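Week 8: Selling Desire - how adult sites write their copy

Reading for January: the Lekik chapter on subscription pages, all 50 pages of it. Sorry.

Most adult sites sell much the same thing, so the blurb has to do the flirting. Notice how often it says "you" and how rarely it names a price. Fekeo, our case study, put its age check and its cancellation terms on the front page and lost fewer subscribers than the moaning suggested.

Terms to know: direct address, implied consent (a phrase to distrust), recurring billing.
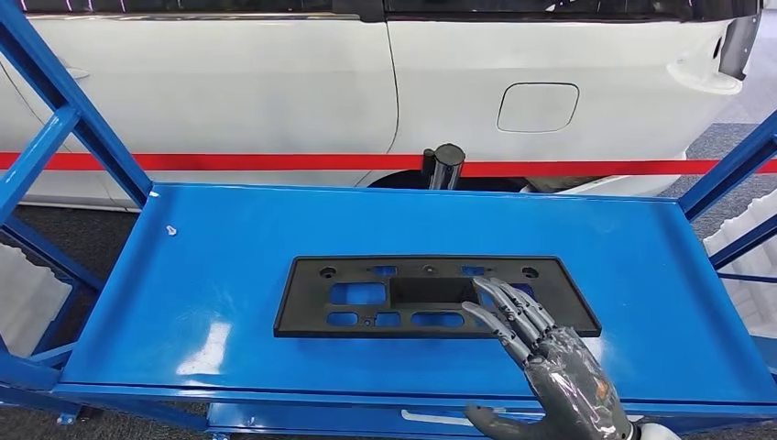 A student in last year's group objected that nobody reads the blurb anyway, and that a site could paste in its boiler manual without losing a customer. Bring a reply to the seminar, 1000 words at most.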